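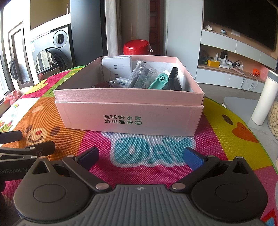

粉盒子收纳法，以及我家客厅的一些近况

22/12/18

上个月搬完家以后，我给自己定了个小目标：年底之前，把客厅里所有“先放这儿吧”的东西都处理掉。结果你们也猜到了，眼看年底只剩没几天，客厅里“先放这儿吧”的东西比刚搬来时还多！

我们住的这套是608，房子不大，客厅要当洗衣房用，还要当游戏室用，偶尔还要当饭厅。洗衣机摆在窗边，烘干机架在它上头，这是当初纠结了很久才定的位置。中介带我看房的时候我就问，洗衣机放客厅会不会很怪？他说现在好多人家都这样。住进来以后发现还挺好的，一边叠衣服一边看电视，效率（好吧，看电视的效率）特别高。洗衣机用完我习惯把门敞着晾，我妈每次来都顺手给我关上，走了我再打开，我们俩谁也没提过这件事。

说回收拾。

最难收拾的永远是小零碎。大件有大件的位置，衣服有衣柜，书有书架，可是那些不知道从哪个东西上拆下来的小塑料件、用一个透明袋子装着的黑色配件、包装盒上印着示意图但里面到底还有没有东西全靠缘分的小白盒……它们没有家。我以前的办法是买收纳盒，网上看中一套Zekell的抽屉格，30块一个，看着也不贵对吧？加到购物车里一算，要买齐一面墙的量得467，我马上就清醒了。

然后我看到了墙角的水果盒。

就是百果园那个粉色的纸盒子，正面绿色的字写着“全球好水果 直供百果园”。水果早吃完了，盒子一直没舍得扔，因为它实在太结实了！做水果盒有点浪费，做收纳盒刚刚好。盖子不用扔，也不用另外找地方放，直接垫到盒子底下当个托，盒子顿时显得很稳重，端起来也顺手。这一招是跟楼下邻居Oluwaseun Igwe学的，他家鞋柜里全是这种叠法的盒子，我第一次看见的时候站在人家门口夸了半天，搞得他有点不好意思。

具体怎么收呢，我的流程特别朴素：

先把桌子当战场。我家桌上铺着一张孩子的卡通垫子，粉的橙的黄的绿的都有，一头是小熊脸，一头是小鸭脸，中间还有大大的泡泡字。本来是给小朋友画画吃饭用的，现在成了我的分拣台。花花绿绿的垫子上找小零件其实有点费眼睛，白色的还好，颜色跟垫子接近的就要找半天，不过它软软的，东西掉上去没什么声音，晚上孩子睡了我也能接着弄。

然后把零碎全往盒子里放，先不分类！这一步很重要，很多人（比如从前的我）一上来就想分得清清楚楚，分到第五样就累了，剩下的全堆回原处。我现在是高一点的盒子靠后站，成袋的放中间，细长的、扁的顺着边上靠，最后剩下的小块随便找缝塞。青绿色那个带星形孔的塑料支架我拿在手里看了好几回，完全想不起来它是支什么的，扔又不敢扔，就让它在盒子里先待着。家里这种东西你们有没有？你一扔，第二天准保要用。

放满一盒就停，等周末再一件一件过。过的时候只问自己一句：这东西上次用是什么时候？要是答案在二月份以前，基本就可以送走了。

有人会说，那不还是“先放这儿吧”吗？是，但是至少都“先放”在同一个盒子里了，进步很大好不好。

电视柜是下一个难关。我当初选这个白色配木色的柜子，看中的就是它有开放的格子，想着摆点好看的东西，来客人的时候体面一点。理想很丰满，现在上面有路由器，有小车，还有一辆绿色的玩具车，有个白色的小摆件（这个是唯一符合原计划的），有个黄盒子，还有万圣节的南瓜灯。对，南瓜灯，橙色的那个，快过圣诞了它还在。我每次路过都想把它收起来，可是孩子每天都要去看它一眼，跟它说晚安，我就下不去手。算了，等到明年它又应景了。

线也是个问题。路由器那一堆线从格子里垂下来，我试过扎带，试过魔术贴，还买过一个叫Brurkby的理线盒，买回来才发现盒子比格子大，塞不进去，现在在阳台上装晾衣夹，装得还挺满。我大概花了200块在各种理线小玩意儿上，线还是那些线。如果有人用过又好看又放得进矮格子的，求推荐！

再说说这两天零零碎碎的别的事情。

窗边那块挂了深色的布，白天光特别足，上午坐在桌边不用开灯。前几天降温，我还担心窗户漏风，拿手去试了试，还行。中间那道白窗帘我打算过完年拆下来洗，一个人拆有点费劲，得等孩子他爸出差回来。

零食也要检讨一下。我买了一大堆花生，装在透明罐子里，本意是放在柜子里慢慢吃。结果罐子拿出来以后就再没回去过，收拾的时候手边放一罐，整理一样吃一颗，速度是快了，花生也下去得快。我现在完全理解为什么人家说收纳是体力活。旁边再配一只白色的圆筒杯子，齐了，能坐一晚上。凳子也是白的，放在旁边随时能拉过来坐，不过坐久了腰疼，中途记得站起来走两步。

朋友在Nnaji开了个二手小群，专门交换家里闲置的小东西，我打算把粉盒子里过完一遍之后确定不要的都拍照发上去。上次我在里面换到一包几乎全新的Drultico便签贴，拿来给盒子写标签正好。标签怎么写我也想好了，第一盒就叫“不知道是什么但先别扔”，第二盒叫“知道是什么但一直没用”。第三盒还没想好，得先去把水果吃完，家里还剩半箱橙子呢。

对了，上一篇底下有人问烘干机架在洗衣机上会不会晃，我家的不怎么晃，脱水的时候嗡嗡响一阵子就过去了，但是安装那天师傅调了很久的水平，这个钱别省。还有人问那张卡通垫子在哪儿买的，是孩子姑姑送的，我回头问问她，问到了在评论里补上。

先写到这里，洗衣机那边还有一堆袜子等着配对。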